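Baltel Tabletop Arm, Model 6
Single arm with gripper for light sorting and put-away jobs

Chores it handles now: moving fruit, cups and other firm items between a table and an open basket. Clear the work surface of anything you don't want moved.

Chores it does not handle yet: folding, washing dishes, bagged or stacked items. For these, keep a person on the job.

Reach: 34 inches
Joints: 6
Power: wall outlet, 9-foot cord
Gripper pads: replace every 4,000 picks
Sold and serviced by Aidoo

Labels can be handwritten. Use dark lowercase letters next to the container.
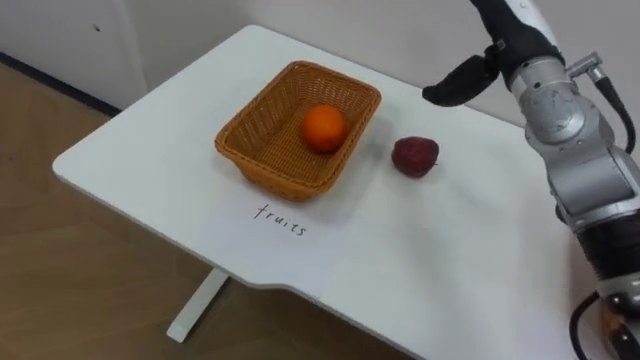
Fruit put-away: orange in the basket, apple on the table.

Ships in August. Table and basket not included.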